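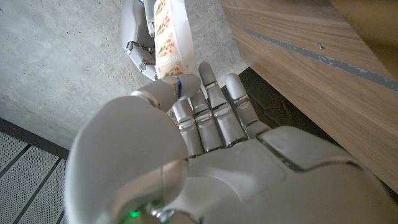 Wanted: people who do chores. Paid, Monard workshop, Deder Road

We need 10 people for our next round of sessions on household and shop-floor jobs. Can a machine do them yet? Some, slowly. Passing a box from one hand to the other, fine on a good day. Folding a fitted sheet, no. Stacking a shelf the way a shop wants it, not really. We want to know where it falls down, and for that we need people who do this stuff without thinking.

Who we're after: cleaners, shelf stackers, packers, carers, anyone who runs a busy house. No computing needed. Over 18. Left-handers very welcome, we are short of them.

What you'd do: 2 visits, a morning each. First one you do the chores your way and talk us through it. Second one you watch the machine try the same jobs and tell us whats wrong. Be rude if you like. Anwara has a form but just saying it out loud is fine too.

So far we have 381 chores logged out of the 1,103 on the list. Wiping down, boxes, drawers mostly done. Still missing: gift wrapping, laundry, anything with string, price labels, putting shopping away.

Pay is by the session, same rate for everyone, bus fares back if you keep the tickets. Tea, biscuits. Concrete floor so wear proper shoes and bring a jumper, it gets cold in there.

Sessions run until June. Brindum staff can't apply sorry, nor anyone who did the Arellano round.

To apply: a few lines on what chores you do and how often, plus which mornings your free. No CV. Hand it in at the front desk or post it to Tahsin Sarkar, Monard, Deder Road. Questions to Anwara Talukder, same adress.

Posted January 24, 2018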